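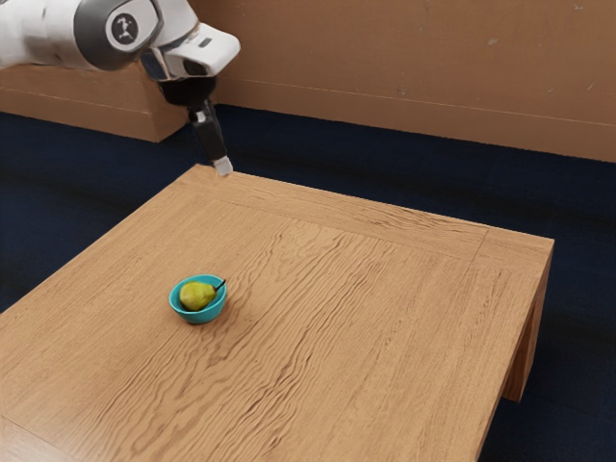

Ticket: Pear cell stops before the pick
Site: Lockwood packing hall, station 4
Opened by: Birthe Kirkegaard
Opened: 2020-08-30
Status: Closed, with one follow-up

What we saw

The arm goes to its start pose over the table, waits, and then gives up with "no grasp found." Apples and lemons run fine in the Sollton planner. Pears fail, mostly when they lie on their side. I re-ran the pear job in simulation 30 times before lunch and got the same stop on most of them, so it isn't the hall lighting and it isn't the real gripper. Great news for me, as I can chase it from my desk with a cup of coffee!

Log

Step 1. Restarted the planner and reloaded the Grivura fruit models. No change.

Step 2. Took the bowl out of the setup and put the pear straight on the wood. Still stops, so the bowl rim is off the hook.

Step 3. Checked the close views. The stem is dark and long and lies well out past the neck, and the planner was treating it as part of the fruit. That made the pear far too long for the fingers to make sense of. I was so pleased to find this, I called half the night shift over to look.

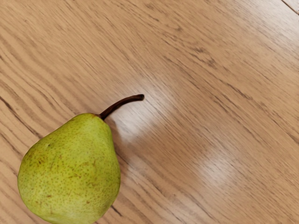

The packers spotted the second half of the problem before I did. They pick a pear by the wide part and never by the neck, and they turn it so the stem can't poke its neighbor. The planner had no such rule. I wrote theirs in, nearly word for word: grip on the wide body, ignore anything thin and dark at the top.

Step 4. Reran with the stem masked and the new grip rule. Score went to 82 percent, up from next to nothing in July.

Step 5. Looked at the misses. Glare on the tabletop is my main suspect — the edge finder seems to wander off into the bright patch beside the fruit.
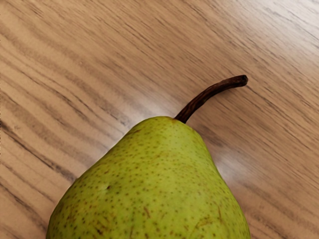

Pear on the table, stem toward the upper right, glare on the wood beside it.

What changes on the floor

With pears running, 2 people per shift can move from lifting to grading. They asked for that move themselves, and they keep the last word on marks and bruises. The cell will not reject fruit for spots. Please leave that setting off in Dokemico, even if the update turns it on.

Follow-up

Try a duller table finish in the simulation and rerun Step 4. Anyone from the packing team who wants to sit in is very welcome, and bring more rules like the last one!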